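Before you start this section you should have finished the account set-up and confirmed your business address. Fotach will not let you build a campaign until the address shows a green check in **Settings > Business**.

## 4. Setting up your first follow-up campaign

A follow-up campaign is a series of emails sent to people who have already given you their address, through a form, a sale or a sign-up sheet. It is not meant for cold contacts. If you load a bought list, the import screen will accept the file, but the campaign will be held for review and your sending may be paused.

You will need:

- a contact list saved as a CSV file
- a sender address on your own domain
- the text of at least one email
- the name and password of the person who manages your domain, if that is someone else

### 4.1 Import your contacts

1. Open **Contacts** and select **Import list**.
2. Choose your CSV file. The first row must hold the column names.
3. Match each column to a Fotach field. Email is the only required one. First name is used in greetings, so match it if you have it.
4. For any column you don't need, choose **Skip**.
5. Under **Source**, pick where the contacts came from. You can't change this later without deleting the import.
6. Select **Check file**. Rows with missing or badly formed addresses are listed in red.
7. Fix the rows on screen or select **Leave out red rows**.
8. Select **Import**.

The starter plan holds 700 contacts. If your file goes over, Fotach imports from the top of the file until the limit is reached and stops. Sort the file first if some contacts matter more to you than others.

> **Caution:** Importing the same file twice does not create duplicates, but it does overwrite tags. Any tags you added by hand after the first import will be lost.

### 4.2 Connect your sender address

1. Go to **Settings > Sending** and select **Add address**.
2. Type the address you want people to see, for example the one printed on your invoices.
3. Open the message Fotach sends to that address and click the link inside. The link works for 2 hours.
4. Back in **Settings > Sending**, select **Show domain records**.
5. Copy both records into your domain host's control panel, exactly as shown, including the final period.
6. Wait, then select **Check records**. Most hosts update the same day, but a few take until the next morning.

Free webmail addresses can be used for replies but not for sending. If you try to add one, the **Save** button stays gray.
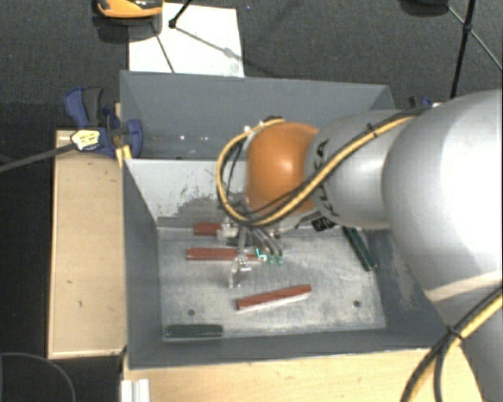
*Section text by Evdokia Rallis, Fotach user guides*

### 4.3 Build the email series

1. Open **Campaigns** and select **New > Follow-up**.
2. Give the campaign a name. Your contacts won't see it.
3. Select **Add email** and paste in your first message.
4. Fill in the subject line. The counter beside it turns orange when the line is too long for most phones.
5. To greet people by name, place the cursor and select **Insert > First name**. Set a fallback word, such as "there", for contacts with no name on file.
6. Select **Add delay** and choose how long to wait before the next email. The default is 7 days.
7. Repeat steps 3 to 6 for each email in the series.

Keep the first email short. The Grulham template, found under **Templates > Service business**, has a greeting, one paragraph and a single button, and it suits most first messages. Bednarek is longer and has room for a price table. You can switch templates at any point before launch, though the price table is dropped if you move from Bednarek to Grulham.

> **Note:** The unsubscribe link is added to the bottom of every email and can't be removed. You can change its wording in **Settings > Footer**.

### 4.4 Set the stop rules

Stop rules take a contact out of the series when you no longer want to chase them.

1. In the campaign, open the **Rules** tab.
2. Turn on **Stop on reply**. This is off by default.
3. If you take bookings through Stirport, turn on **Stop on booking** and choose the calendar to watch.
4. Select **Save rules**.

Stop on reply only works if replies come back to the address you connected in 4.2. If you set a different reply address — a shared inbox, say — you will need to remove people by hand from the **Active** list.

Automatic out-of-office messages are not counted as replies.

### 4.5 Test and launch

1. Select **Send test** and enter your own address.
2. Open the test on a phone and on a computer. Click every link.
3. Check that the name fallback reads properly. Test emails always use the fallback.
4. Under **Schedule**, set a start time. Times follow the time zone in your business profile.
5. Clear the **Saturday** box if you don't want mail going out on that day. Emails that fall due then are held over to the next allowed day.
6. Select **Launch**.

New accounts can send 300 emails per day for the first month. Anything over that is queued and goes out the following day in the same order. The queue is shown at the top of the campaign page.

> **Caution:** Editing an email after launch changes it only for contacts who have not yet received it. To send a correction to everyone, use **New > One-time message** instead.

### 4.6 If the campaign doesn't start

**Status says "Held".** The source you picked in 4.1 needs a review. Open the message in your Fotach inbox and answer the questions there.

**Status says "Waiting for domain".** One of the records in 4.2 is missing or mistyped. Select **Check records** to see which one.

**Status says "Running" but the sent count is zero.** Look at the start time and the time zone. If both are right, open **Rules** and make sure you haven't chosen a booking calendar that already lists all of your contacts.

To pause a running campaign, select **Pause** at the top right of the campaign page. Delays keep counting while it is paused, so several emails may fall due together when you restart. Use **Restart with new dates** to space them out again.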